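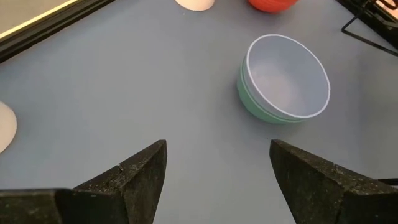
**Unit 6: Table layout and small tableware**
Handout for the Friday group, room 221

This unit covers how bowls are grouped, spaced and put away on a shared table. Read it before the practical and bring it with you. The reading is in the Castero workbook, pages 30 to 34.

### Grouping

Start with the back edge. Tall items go there, so that nobody has to reach over them. Potted plants are fine if the leaves stay clear of the bowls.

Bowls come next. Keep them close enough to read as one group, with the larger ones nearer the front. Where the colours differ, put strong colours next to pale ones - a red beside a light blue is easier to pick out than two blues together. 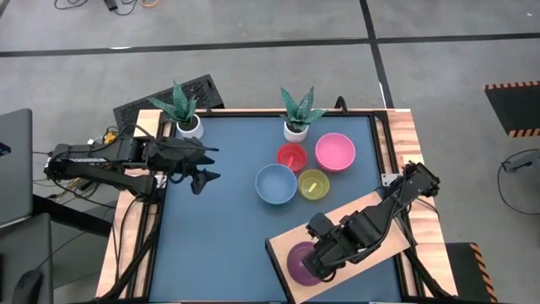 A board marks a separate area. Anything on it counts as set apart from the group, even if it is the same kind of bowl. Write it on its own line in your layout sketch.

### Handling

- Lift an empty bowl by the rim or with a hand on each side.
- Check inside before stacking. Small items get left in bowls more often than you would think.
- Stack by size, largest at the bottom.
- Leave a clear strip along the front edge of the table.

### Layout sketch

Draw the table from above on plain paper. Use circles for bowls and pots, and label each with its colour. Show the board at the angle it lies, and don't straighten it up. Shading is not needed.

Hand sketches in at the end of the practical. Late ones go in the Brerov tray outside the office.

Next unit: cutlery and trays.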